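The Napkin Folder: your questions, answered
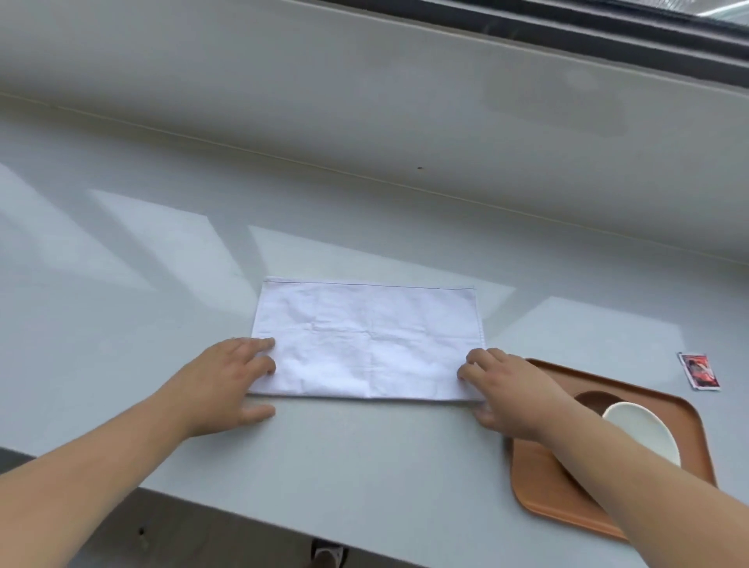
Both bottom corners in hand, tray parked to the right.

I've been building a little napkin-folding machine, partly on my kitchen floor and partly at Plandano, the shared workshop I pay into. I put up one post about it and my inbox filled with much the same questions, so I've gathered them here. I'll add to the page when I get round to it.

What does it do?
It takes a cloth napkin laid flat, folds it into a rectangle and then (on a good day) folds that once more. Two arms, each with a soft fingertip, and a board in the middle. I call it Covora. Rasmus Vaher at the workshop calls it the ironing board, and I've stopped correcting him.

Why napkins, of all things?
My sister runs a small supper club and I'm the one who does the folding. After one very long evening in November I started sketching. Napkins are also a kind size to work with: small enough for cheap arms to reach across, and plain rectangles, so no sleeves to worry about!

How did you work out the movements?
By folding an awful lot of them by hand and paying attention. I'd never noticed that I press a corner down with my fingers while the thumb stays low near the edge of the cloth. My first fingertips had no thumb at all, they just pushed, and the napkin slid off across the worktop every time. I've done 116 folds by hand so far and written a line in the notebook for each.

Which napkins work best?
White cotton with a stitched hem. The hem gives the camera a line to find and gives the fingertips something to catch. Thin polyester ones are hopeless, they float. Starch helps a lot, though my sister says it makes them feel like cardboard.

Does the light matter?
More than I'd like. My worktop is pale and a bit shiny, and when the daylight comes in through the window it lands in bright patches that look very like white cloth to a cheap camera. I lost most of a weekend to that. A dark cork mat under the napkin sorted it for the machine. I still practise by hand on the bare worktop as I can't be bothered to move the mat back and forth.

What did it cost?
£632 up to now, and that includes two motors I burnt out through my own impatience. The arms came second-hand as a Valton kit with a bent bracket. The cork mat was the cheapest part and has done the most good.

How fast is it?
Slow! It manages 4 napkins in the time it takes me to drink a cup of tea. I can beat it easily, but then I don't get to drink the tea.

Can I have the code?
Yes, once it's fit to be seen. Syafiqah Oei is helping me tidy up the part that finds the corners. She rewrote my edge finder in an evening and it's now half the length. Please don't ask for the older version, it has swear words in it.

Is it safe to have near children or cats?
The arms are weak enough that you can stop one with a finger, and there's a big stop button on the front. I still unplug it when I leave the room. The cat has sat on the board 5 times that I know of, so there's now a lid.

Will it ever do shirts?
No. Tea towels next, possibly pillowcases if I can get longer arms.

Can I come and see it?
If you're a Plandano member, I'm usually at the back bench from seven in the evening. Bring a napkin, ideally an ugly one with a frayed hem, as I've run out of difficult ones to test.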